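# The Narine two-arm recording kit

I put this page up because I kept typing out the same email to everyone who asked what we use for collecting demonstrations. So here is the whole kit, what you get if you order it from us at Skotitz, and what I like and don't like about it after a long summer of recording (we started in June and I've hardly been out of the room!).

The idea is simple enough. You pick an everyday job, you run the arms through it over and over, and every run gets saved as one episode for the model to learn from. Our current job is packing and unpacking a cardboard box with cords in it, and I picked it on purpose. Cords never lie the same way twice, flaps flop wherever they want, and a model that has only seen tidy blocks gets lost right away.

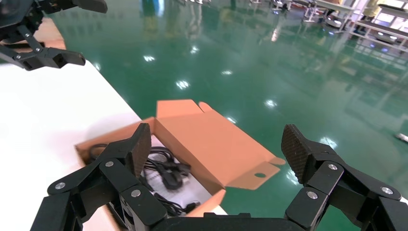 *Wrist view over the open box, cables and plug inside.*

What's in the Narine kit:

- two arms, each with a black gripper and textured fingertip pads
- a wrist camera with its mount and cable
- the recording software, with one license per room
- a printed setup sheet (keep it, the PDF is older)

So far our box set stands at 809 saved episodes. I threw out 67 more, mostly for boring reasons: a dropped connection, a run I started before the timer did, that kind of thing. The software lets you mark a bad run with one key and type a short note, and I use that note field more than anything else in the whole package.

Now, the pads. They hold thin cord really nicely, and I was ready to be disappointed there. Flat paper is another story - a single sheet lying on a smooth table is still hard work, and I'd plan on a lot of extra runs if your job has paper in it.

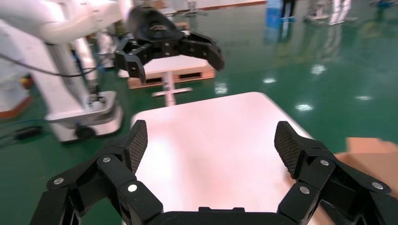 Kaisu Pelkonen wrote in to say that the wide opening is great for box flaps but makes people lazy: "We had 194 runs that all began from the same open pose, and the model sulked whenever it started from anywhere else. Mix up your starts from day one."

I've since added that to my own routine, and I now change the starting pose every few runs. It's a nuisance for the first hour and then you stop noticing. I also shift the box a little, turn it, and leave the lid at a different angle, and I write the changes down as I go so that I can split the set later.
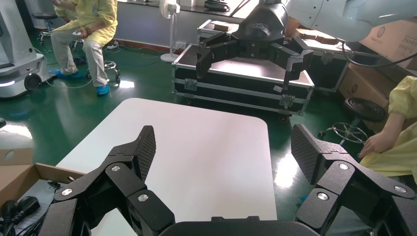 The other thing I'd do from day one is keep the work table the same and let the rest of the room be. I used to tidy everything before a session and wait until people were out of the way, and the early model got fussy about any change in the background. These days I just record.

**Which version should you get?** The Irkance version comes with one arm and the same software, and it's fine for pick-and-place. If your job needs one hand to hold and another to pull, get the Narine. The Deschamps add-on gives you 234 extra task templates, and I've used maybe a handful, so try the basic kit first and see what you miss.

Spare pads ship separately. Send me a note with the job you have in mind and the size of your table, and I'll tell you if I think it'll fit.

Page last changed 31/10/2021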